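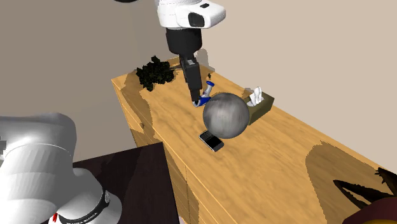
Sim view, gripper at the small bottle-like object with the gray sphere beside it

Planner rejects grasp next to a neighboring object

Asked February 2018

Stelen 2.3, arm in simulation. The grasp pose for the bottle solves in IK, but the planner returns "start state valid, goal in collision" at waypoint 216. Padding is default. Is it the sphere? 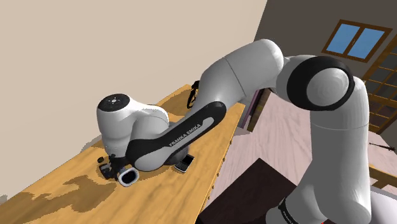

2 Answers

Probably. Print the contact pairs before guessing — Koskela has a flag for it. If the pair is finger/target, add the target to the allowed collision list for the final approach only.

Try a different seed. 2719 worked for me.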